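Small stand for hanging plushies -- worth it or just clutter?

skalfern
Does anyone else hang their little plushies up? My daughter has loads of the keyring-sized ones and they live in a heap on the windowsill. I've got one of those black stands with a tray at the bottom and a bar across the top with pegs under it, meant for jewellery I think. Planning to give the favourites a peg each and let the rest go in the tray.
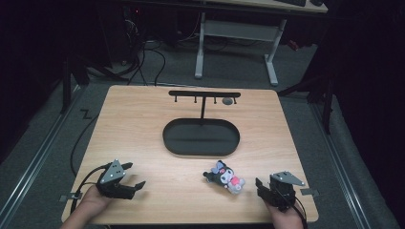
My only worry is weight. The bar is fine with necklaces but a plush is a different thing, and I don't want the whole lot going over every time someone shuts a door. Anyone tried it?

Lorraine Mahuika
We did this with a Zosta one, 74 cm off the floor on a bedside table, and it's been fine since November. Hang them evenly though! Two on one end and it leans.

hinds_end
Not for me, sorry. Four pegs is nothing if she's got loads, you'll be back to the heap within a month. I put a rail up, 90 cm, and mine all fit on that with S hooks.

skalfern
Fair, but we rent and I'm not drilling anything. And she only really cares about a handful -- the Kuromi-looking one with the black hood has to be at the front or there's trouble.

Stojan Omerović
Put something heavy in the tray. I used a bag of glass pebbles from Bruvadier, the 100 g one, and ours hasn't budged. Looks quite nice too.

hinds_end
Then where do the rest of them go, if the tray's full of pebbles?

Stojan Omerović
On top of the pebbles?

Lorraine Mahuika
Ribbon loops, by the way, if yours haven't got a loop already. Stitch it at the back of the head, low down, or they hang with their faces to the floor. I did the first few wrong and had to unpick them all.

skalfern
Oh that's a good tip, I'd have gone straight for the top of the hood. Will dig out the sewing box tonight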